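About Drikard

Drikard buys and sells used cases: pencil cases, card cases, game cases, small hard boxes with a picture on the lid. Kirsty Haldane started it in Timcombe with 328 of them from a closed toy shop, and most were not worth what she paid.

We don't use the word "vintage" unless we can show a date. We don't use "rare" at all. Every seller who writes to us has a rare one, and by May we usually have four more just like it. Marcelino Bustamante checks what comes in, and he sends plenty back.

Our shelves hold 2901 cases at last count. You may read elsewhere that it's over 3000. That was an old banner and we took it down.

Valbona Golob does the listings. She won't write "mint condition", and she won't guess at a maker when there's no name to go on. Age is harder still, and printed characters are where the tall stories start. Take a green case with a clown on it, red bow tie, purple shirt, crosses for eyes. We have been told that crosses prove an early print. Maybe so, but we'd want to see some paper first, and until then it gets listed as a green case with a clown.

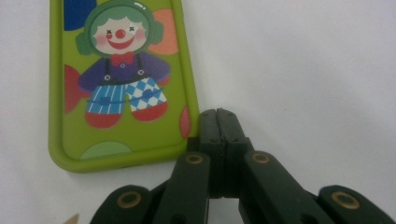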